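Workshop notebook, Bekthorpe
17th June

Felt backing and adhesive, second round

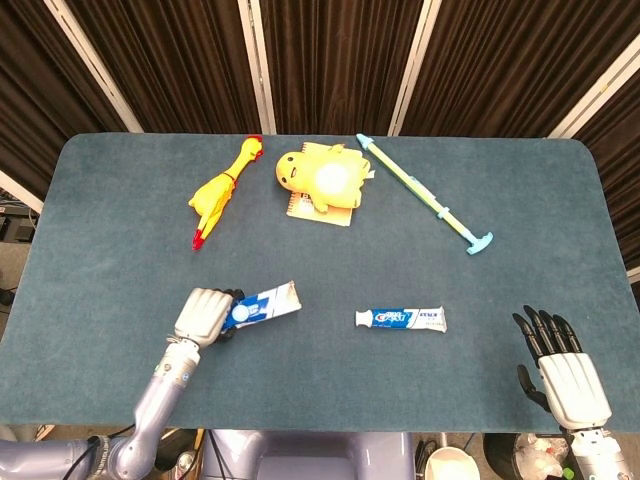 Carried on with the peel strips from the Pesar roll. The first round in February was spoiled by uneven glue weight, so this time every strip was weighed dry, coated, and weighed again before it went under the press. Strips cut along the roll and across it, marked L and X on the back in pencil. Ink bled through last time and made two of the labels unreadable.

Board was the same birch ply as before, sanded with 120 grit, wiped with a lint-free cloth, left overnight in the store. Moisture meter gave much the same reading at both ends of the sheet. I did not record the room humidity until after lunch, which I should have done first thing. The gauge by the door still reads low against the one in the store and needs checking before anyone relies on it.

Glue A (the water-based one from Verbruggen)
Open time is short in this weather. By the last strips of the batch the film had skinned and I had to scrape off and start again. Coat weight settled at 218 grams per square metre once I stopped reloading the roller halfway along. Peel was steady, with the felt tearing before the bond let go on all the L strips. The X strips came away more cleanly, fibres left on the board in patches.

Glue B (solvent contact)
Stronger grab but unforgiving. One strip went down crooked and could not be shifted. Slight show-through on the face after pressing, a darker band where the glue was heaviest. It faded a little over the afternoon but can still be seen under the lamp at a low angle. Would not use on anything with a visible top.

Press time
Fifty minutes as before for both glues. Tried one extra A strip at half that and the corner lifted as soon as it was flexed. Not worth pursuing. The press platen is marking the pile near the hinge side; put a sheet of the soft card in between and the marks went.

Wear test
Restarted the rub rig with the new head. It stopped overnight at 2,160 cycles with the belt off the pulley. No way of telling how long it had been running badly before that, so the result is struck out. Belt refitted, guard put back, pulley grub screw tightened. The old test from the same roll reached 970 cycles before pilling was visible to the eye, and I would like a second figure to set beside it before saying anything about the cloth.

The pile on the Pesar felt is shorter than the Skusthorpe sample and brushes up better after pressing. Against that, it holds dust. A stiff brush lifts most of it. Tape lifts the rest but takes fibres with it, so tape is out for regular cleaning. A damp cloth left a tide mark on Skusthorpe that was still there after drying. Same test on Pesar not done yet.

Corners
Rounded corners remain the awkward part. Three methods tried on offcuts:

1. Relief cuts on the underside, closely spaced. Neat from above, weak at the edge. Frays when picked at with a fingernail.
2. Steam and stretch, no cuts. Best looking. Needs two pairs of hands, and the felt pulls back slightly as it cools unless it is stapled first.
3. Trim flush and cap with a thin edging strip. Strongest, slowest, and any error in the radius shows as a gap.

Leaning towards 2 for anything on show and 3 for benches that get leaned on. The radius template is worn at one end. Cut a new one from the acrylic offcut before the next batch and write the radius on it this time.

Stock
Glue A: one tub open, one sealed. Date the open one.
Glue B: enough for another set of strips. Lid was not on properly, and there is a skin on top.
Pesar roll: fine for strips, short for a full top.
Blades: low.

To do
- Repeat X strips with Glue A, coat weight held the same
- Damp cloth test on Pesar
- Run rub rig in the daytime only until the belt has proved itself
- Ask Verbruggen whether the slower grade comes in a small tub
- Compare the two humidity gauges side by side in the store

Strips from today are in the flat drawer, second down, between card. Please leave them flat.

Recent entries
Rub rig: new head and alignment
Skusthorpe felt, first look
Sanding grit and bond on birch ply
Peel strips, first round (February)

This site uses cookies to remember your settings. Accept | Manage preferences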